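Häufige Fragen zum Sortieren mit Schalen — Ordnung für Kleinkram

Seit wir in der Werkstattreihe »Kubo« unser Ordnungssystem mit den farbigen Schalen vorstellen, kommen so viele liebe Zuschriften, dass ich die wichtigsten Fragen einmal gesammelt beantworten möchte. Nehmen Sie sich ruhig einen Tee dazu, es ist ein wenig ausführlicher geworden als geplant. Wenn etwas fehlt, schreiben Sie mir einfach, ich ergänze die Seite immer wieder.

Brauche ich unbedingt drei Schalen?
Nein, aber ich rate sehr dazu. Mit zweien gerät man schnell ins Grübeln, weil alles entweder bleiben oder gehen muss. Die dritte nimmt auf, worüber man noch einmal schlafen möchte, und das nimmt so viel Druck heraus! Ab vier Schalen verliere ich selbst den Überblick, aber vielleicht sind Sie da besser als ich.

Welche Farbe bedeutet was?
Das dürfen Sie halten, wie Sie mögen. In unseren Kursen steht Gelb für »kommt woandershin«, Rot für »wird täglich gebraucht« und die große helle Schale für alles, was noch warten darf. Natsumi Tanabe aus der Aprilgruppe macht es zu Hause genau umgekehrt und kommt wunderbar damit zurecht. Wichtig ist nur, dass alle im Haushalt dieselbe Regel kennen. Ein Zettel an der Schranktür genügt.

Wie stelle ich die Schalen am besten auf?
Nebeneinander auf eine freie, helle Tischplatte, in bequemer Reichweite und so, dass Sie in jede hineinsehen können. Stapeln Sie sie während des Sortierens bitte nicht. Die größte gehört bei uns nach rechts, aber wer mit links greift, stellt sie natürlich andersherum. Und sie müssen auch nicht wie mit dem Lineal ausgerichtet sein — es soll ja ein Arbeitsplatz sein und kein Schaufenster.

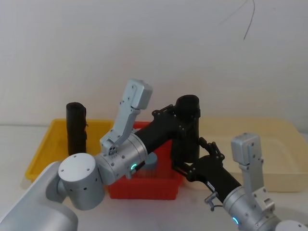
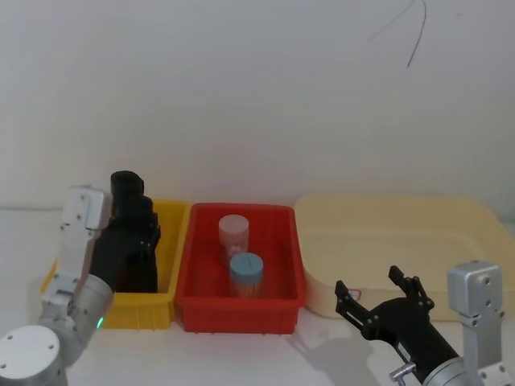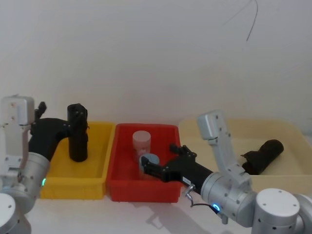

Gelb, Rot und Hell nebeneinander auf dem weißen Tisch. Auf dem zweiten und dritten Bild stehen zwei Döschen mit Deckel in Rosa und Hellblau in der roten Schale.

Warum sortieren Sie Dosen und Becher stehend ein?
Weil man sie so mit einem Griff wieder herausbekommt. Liegende Dosen rollen nach hinten, und dann sucht man doch wieder. Bei Bechern ohne Deckel gilt das erst recht, vor allem, wenn noch Stifte oder Pinsel darin stecken. Lassen Sie zwischen den Gefäßen lieber ein wenig Luft, damit die Finger dazwischenpassen.

Durchsichtige Gefäße oder undurchsichtige?
Für Kleinteile nehme ich am liebsten etwas Durchscheinendes mit farbigem Deckel. Man ahnt von der Seite, was darin ist, und erkennt die Dose von oben an der Farbe. Hatsue Kawaguchi hat mir erzählt, dass ihre Enkel seither sogar freiwillig aufräumen, was ich ihr nur zu gern glaube. Dunkle Becher sind auch schön, aber da würde ich nur hineinstellen, was oben herausschaut.

Muss am Ende jede Schale voll sein?
Aber nein! Eine leere Schale ist überhaupt kein schlechtes Zeichen. Wenn die Warteschale einmal nichts enthält, freuen Sie sich und lassen Sie sie trotzdem stehen, denn beim nächsten Schrankfach sieht es bestimmt wieder anders aus.

Wie lange darf etwas in der Warteschale bleiben?
Bei mir sind es 12 Tage, danach wird entschieden. Früher hatte ich gar keine Frist, und die Schale ist ein halbes Jahr lang von Zimmer zu Zimmer gewandert. Tragen Sie sich den Tag in den Kalender ein und trinken Sie etwas Gutes dabei.

Wie mache ich die Schalen sauber?
Bei Kunststoff reichen lauwarmes Wasser, ein Tropfen Spülmittel und ein weiches Tuch. In gerippten Wänden setzt sich gern Staub fest, dort hilft eine alte Zahnbürste. Klebeetiketten lösen sich leichter, wenn man sie vorher mit etwas Speiseöl einreibt.

Kann ich auch ohne Vorkenntnisse zum Kurs kommen?
Sehr gern sogar. Wir sind immer höchstens sechs Personen, und die Schalen stellen wir. Bringen Sie bitte nur den Inhalt einer einzigen Schublade mit — wirklich nur einer. Anmelden können Sie sich bei Wakana Tamura, die auch die Warteliste führt.

Kontakt: Kursbüro Kubo, Wakana Tamura | © 2024 Kubo | Nach oben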